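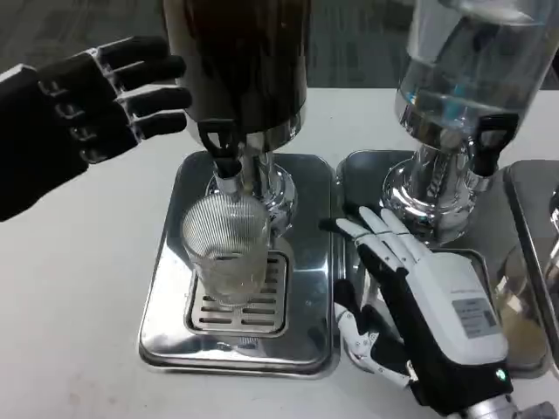 Drinks station at the Altano open day. Black hand on the left, white-and-black one on the right, glass under the first spout.

Spent Friday at Altano's open day out in Trernmont. They had three areas running. I'm going to post my notes in order, mostly for the people at work who asked.

Doors at 9, and you got a badge and a paper map. The map had the restrooms in the wrong place. The hall is one big room with gray carpet, so it was quieter than most of these things.

First stop was the drinks table. The job is simple to say: glass under the spout, pull the tap, let go at the right time, pass the glass over. Chrome dispensers with black tap handles, each one on its own steel tray.

Libor Havlíček was running that table. He told us pouring is a good test task for them. The handle moves, the liquid moves, the glass gets heavier, and you can't put any of it back if you get it wrong.

The glass was a clear ribbed one. I asked if the ribs help with grip. Libor said a little, but they make it harder for the cameras to find the edge of the glass and see the fill level. They started with smooth tumblers and switched in June.

He said they want 500 pours in a row without anyone stepping in. Best run so far is 36. He gave that number without being pushed, and I liked that. Most booths I've been to will only give you a percentage.

What usually ends a run? The handle. It has a loop-shaped grip, and the fingers can go in too far and then catch on the way out. A spill doesn't count as a stop. A stuck finger does.

Someone asked why not just put a valve with a timer on it. Libor said sure, if all you want is drinks. They want hands that can use whatever is already on the counter. Fair enough. I would still buy the valve for a break room.

Speed: slow. One full pour took 40 seconds by my phone from the hand starting to move to the glass being let go. I could do three in that time. It's a steady kind of slow though, no jerking around.

Second area was Hrnčiar, which is what they call their shelf-stocking program. Cans and small boxes from a cart onto a shelf. Good crowd there, so I only got to watch from the back. It dropped one box and picked it up again with no help.

Third was a talk by Kvido Hudec on finger wear. Dry subject, but it was the best half hour of the day. He passed around a set of used finger joints in a tray so you could feel the play in them.

Main points from the talk: they swap the fingertip pads every 1000 grasps whether they look worn or not. Pads are cheap. Finding out in the middle of a run is not. The joints they check by hand at the end of each week.

I asked Kvido about cleaning, because food service is my line of work. He said the pads come off and get washed, and the rest gets wiped. He did not have a good answer for syrup getting into the joints. He wrote the question down.

Gustuler had a side table with tray and drain parts. Not robots, but useful. I took their catalog. Slotted grates are sold separately from the trays, if anyone at work is still trying to replace ours.

Lunch was sandwiches, served by people. Coffee ran out before 1.

Would I put one of these in our place now? No. Too slow for a rush, and somebody has to stand next to it. For a hotel breakfast room with a long, quiet morning – maybe in a few years.

If you go to the next one, get to the drinks table early. By 11 you couldn't see over people's shoulders. Wear comfortable shoes, there are almost no chairs.

A couple of people asked about parking. It's free, behind the building, and the entrance is on the side street. The sign is small.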